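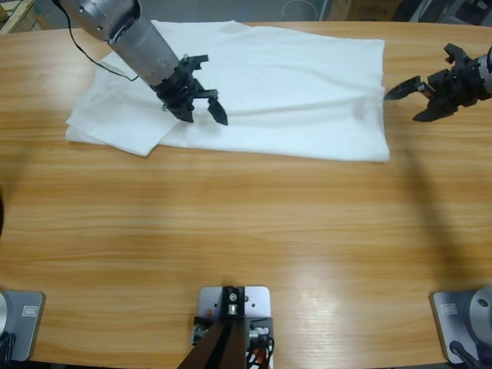 New album from Kornura

Kornura have finished their second album, and it will be out in August on Grimura. It is called Dunley, after the street in which the band rented a rehearsal room for most of the two years it took to write. There are eleven songs on the CD and LP. The download adds a live version of 'Salt Road', which was on the first album.

The line-up has changed since we last wrote about them. Oddur Brøndum still sings and plays guitar, and Sigrún Zoëga is still on drums. Baldur Østergaard has taken over on bass from Grethe Bjarnason, who left the touring band after the last run of dates but has kept writing with them. She has a credit on 4 of the eleven songs and plays piano on two. Tamunoemi Onuoha, who filled in on keyboards last winter, is now a full member and sings lead on 'Lantern Hours' and the closing song, 'Under the Weir'.

The first single, 'Half the Harbour', has been played on a few evening radio shows already. It runs to just under four minutes and has a slower tempo than anything on the debut. The guitars are lower in the mix, and the main tune is carried by an electric piano with a lot of tremolo. People who came to the band through 'Paper Engines' may find it quiet on first hearing. The chorus only comes round twice, the second time with all four members singing.

The B-side, for those buying the seven-inch, is 'Dry Dock'. It will not be on the album. Oddur wrote it for the first record and the band tried it three times in the studio then without getting a take they liked. The version on the single was recorded in one afternoon with Baldur on bass and a drum part Sigrún had changed completely. The seven-inch is limited to 486 copies, numbered by hand on the back of the sleeve. At the time of writing Grimura had 339 left, and they will be sold by post only until the tour starts. Any still unsold will go on the merchandise table.

The album itself was made in two blocks. The first produced the backing tracks for seven songs, all played live with the amplifiers in separate rooms. The second was meant to be for vocals and overdubs, but the band had four new songs by then and recorded those as well. This is why the sound changes a little between the two sides of the LP. Side one is mostly the early session and is drier and closer. Side two has more room on the drums, and on 'Lantern Hours' there is a long fade where Tamunoemi's organ carries on after everyone else has stopped.

Strings on 'Ásgeirsdóttir' were arranged by Grethe. The song is named after a schoolteacher of hers and has been in the live set for a year under the working title 'Long Division'. Those who have the tour EP will know an early version of it, with just voice and acoustic guitar. The album version has an extra verse and is in a different key. Oddur told us he found the old one too high to sing at the end of a long set.

Other songs that have turned up live are 'Coal Tar', 'The Understudy' and 'Ferry Money'. 'The Understudy' has lost its long instrumental opening and now starts straight in on the first verse. 'Ferry Money' is much as it was played on the last tour, apart from a second guitar part which Baldur added after the bass was done.

Track listing

Side one: Coal Tar — Half the Harbour — The Understudy — Ferry Money — Ásgeirsdóttir — Small Repairs

Side two: Lantern Hours — Winter Timetable — Nine Doors Down — Glass Eye — Under the Weir

The LP comes in a gatefold sleeve with the words printed inside. The CD has a fold-out sheet with the same text in smaller type. Both come with a code for the download. There is no deluxe edition planned, and the label has asked us to say that the first album will be back in print on vinyl before the end of the year. That pressing will have the original artwork, with the spelling mistake on the back corrected.

Live dates

The band will play a short set of dates after the album comes out. Doors are at 7.30pm for all of them and the support act is on at 8pm. Kornura will start at 9pm and expect to play for an hour and a quarter. They are planning to do most of the new album, though not in order, with older songs at the end. 'Paper Engines' is back in the set after being left out last time. Grethe will join them on piano for some of the dates but not all, and the band would rather not promise which ones until her other work is settled.

Subscribers to this newsletter can buy tickets before general sale. The link will come in a separate email, with a limit of 2 tickets per person. If you have changed your email address since the last tour, please update it on the mailing list page first, as we can't move a code from one address to another once it has been sent.

Orders for the album placed through the label's shop will be posted in the week of release. Orders that include the seven-inch will be sent in one parcel with the album unless you ask for them separately, in which case there is a second postage charge. Please put this in the notes box when you order and not in a later email.

We hope to have an interview with Sigrún in the next issue, mainly on the drum sound and on how the second session came to run over. Questions from readers can be sent to the usual address.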